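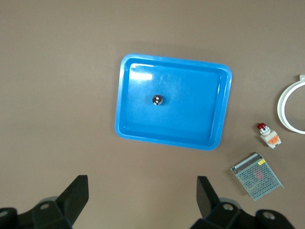 Margit Halász wants to know why her beans are still chalky in the middle after three hours on the stove, when she soaked them overnight and did everything the bag said. She has given up salting the water, she says, and now they're chalky and bland.

Oh, Margit, I have been there! I got 138 replies to last month's note about lentils, and a good chunk of them were really about beans, so beans it is. I'd start by asking how old yours are. Dried beans keep for ages in the sense that they won't hurt you, but an old bean can simmer all day and stay stubborn. The ones at the back of my pantry had been there since we moved to Flinden (I'm not going to say when that was) and I finally put them in a jar to use as pie weights. Now I buy from Sudlow's, the little dry goods place by the bridge, where the bins get emptied and filled again often enough that I trust them.

Second thing is the tomatoes. I used to put everything in the pot at once, onions and tomatoes and a splash of vinegar, and wonder why dinner was at 10 at night. Acid keeps the skins firm. Wait until the beans are soft all the way through and then add the tomatoes, and you'll be amazed. If your tap water is hard, a small pinch of baking soda in the soak helps too, but I do mean small, or the whole pot tastes like soap.

And please go back to salting! I salt the soaking water and I salt the pot, and my beans are as tender as anybody's. My mother would not have believed it. She salted at the end, always, and hers were good too, so I suppose she had fresher beans than I do. 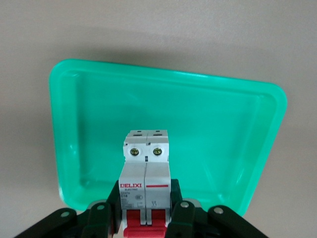
Two-pole breaker and green tray

Anyway, the way I make them now is in the oven, and I don't think I'll go back. It's mostly waiting, and the heat comes from all sides so the bottom doesn't catch while I'm on the phone with my sister. I've been making this pot since March, with small changes, and the version below is the one my family stopped commenting on and just ate – which in this house is high praise.

The paprika matters more than you'd think. I use the sweet one from Takács, and a new tin of it, too. If yours has gone brown and smells like a cupboard, the beans will taste like a cupboard. The smoked kind works but it takes over, so use half.

One question I know is coming: can you use canned? Sure. Skip the soaking and the long bake, rinse them well, and give them half an hour in the oven with everything else. They go a bit soft at the edges but on a weeknight I do it without any guilt at all. 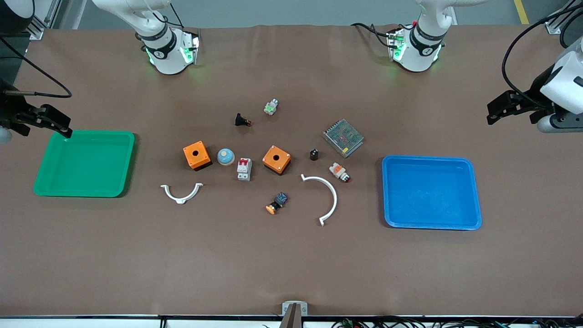 Paprika Beans in the Oven

You need 600 grams of dried white beans (yes, grams, I bought a scale and now I'm unbearable), two onions, 7 cloves of garlic, a big spoonful of sweet paprika, two bay leaves, a can of crushed tomatoes, olive oil and salt.

Soak the beans overnight in plenty of salted water. Drain them, put them in a heavy pot with the bay leaves, cover with fresh water by two inches, and add a good spoonful of salt. Bring it to a boil on the stove and keep it boiling for ten minutes, then put the lid on and move the pot to a 325 degree oven. Start checking after an hour. Eat five beans, not one, because there's always a soft one floating on top to fool you.

While they bake, cook the onions slowly in more olive oil than seems polite. Add the garlic, then take the pan off the heat before you stir in the paprika, as it burns in seconds. When the beans are soft, pour off some of the liquid (save it!), stir in the onions and tomatoes, and turn the oven up to 365. Leave the lid off this time and give it about 40 minutes, until the top is dark in spots. If it looks dry, add some of the saved liquid.

I like it with a fried egg and the seeded rye from Cunen. Leftovers freeze well, and the next day they're thick enough to spread on toast. Margit, write back and tell me how old those beans were!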